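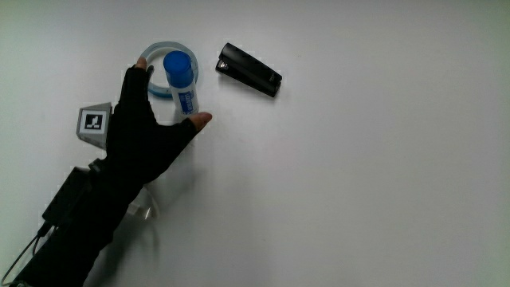 Glue stick notes, continued from July

Filed under: desk, paper, small repairs

The desk got a full clear-out this week, which means every small item had to justify its spot before going back. The rule is the same as last time. If I use it weekly it lives on the white top or in the shallow drawer under it. If I use it monthly it goes in the box. Everything else leaves the room.

Glue sticks were the main problem. I had them in three different places, bought at different times, and half were dead. A glue stick dies in one of two ways. Either the cap doesn't seat and the top few millimeters turn into a hard plug, or the screw base strips and the stick stops advancing. The first kind can be saved. Advance it a little, slice the plug off flat with a knife, wipe the rim of the barrel, recap. If the fresh surface drags evenly on scrap paper, it stays. The second kind can be pushed up from below with a pencil, but then there's no way to retract it and the cap mashes the end. I throw those out.

Most cap failures come down to dried glue on the rim. It builds up as a thin ring and holds the cap open by a fraction of a millimeter. A damp cloth removes it in a few seconds if you do it the same day. After a month you need a fingernail or a toothpick.

Storage position matters less than I expected. I kept two sticks from the same pack for a winter, one upright and one on its side, and could find no difference when I cut them open. Both caps were clean, so that is probably the whole explanation. I store them upright anyway, because they roll.

What I use them for, in order of volume: labels for the Dokero boxes, receipts into the household book, and the backing sheets for Vy Kiều's pattern cards. The pattern cards are the demanding job. The paper is 100 gram and it curls if the glue goes on wet, so liquid glue is out. With a stick I run one pass around the perimeter, 3 mm in from the edge, then a single diagonal. More than that and the sheet cockles. Press under a flat book and leave it until the next day.

Vy asked whether double-sided tape would be quicker. It is quicker. It also can't be repositioned, and I misplace the first corner often enough that this matters. A glue stick gives me a short window to slide the sheet. How long depends on the room. With the heater on I have to move right away.

Some notes on the rest of the sort:

The Tiêu tin now holds clips and nothing else. It used to hold clips, rubber bands and spare erasers, and the rubber bands had perished onto the clips. Erasers also stick to soft plastic if left touching it, so they went into a paper envelope.

Pencils under 100 mm went to Phúc Hầu, who has an extender and likes them short.

The Wameck drawer insert doesn't fit. I measured the drawer at the front and it narrows toward the back. I'll either sand the insert or turn it sideways and lose one compartment. Turned sideways for now.

I changed the tabletop cleaning method. Dried stick glue on a white surface is nearly invisible until dust gets into it, and then it shows as gray smears. Warm water, a cloth laid flat on the spot, wait, wipe. Scraping leaves marks that pick up more dirt than the glue did. Ximena Bustos suggested working on a sheet of baking paper and swapping it out when it gets tacky. I've done that for the last 2 batches of cards and the top has stayed clean.

Still open: the label stock. The current sheets lift at the corners after a while on the Dokero lids, and I don't know yet if that's the glue or the lids. Next test is to wipe half the lids with alcohol first and leave the other half as they are.

Posted 3/30/20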